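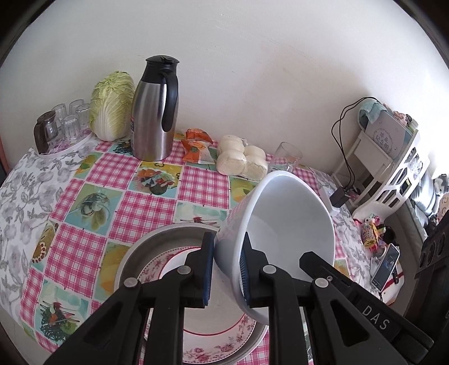
Fig. 5. Bowl held over the basin, floral-border plate already inside.

4.2 Clearing the table into the basin

Applies to the Lumik round metal basin, placed on the table. Maximum load: 24 pieces.

1. Set the basin on a flat part of the table, clear of any loose cloth.
2. Place flat plates first, face up.
3. Hold each bowl by the rim, tilt it, and lower it until the bottom edge meets the plate. Do not drop.
4. Leave clean glasses upside down on the serving tray. They are washed separately (see 4.4).
5. Move bread, buns and fresh vegetables away from the basin before adding water.
6. Add 700 ml of warm water and wait five minutes.

CAUTION: Do not lift a filled basin by one side of the rim — the load will shift.

NOTE: An oilcloth cover may be wiped in place. Remove fabric covers before step 6.

NOTE: Thermos jugs must not be soaked. Wipe the outside with a damp cloth and keep the lid closed.

Section revised by Nana Ansah, December.

27 shares · 5 comments

This site uses cookies. Accept | Settings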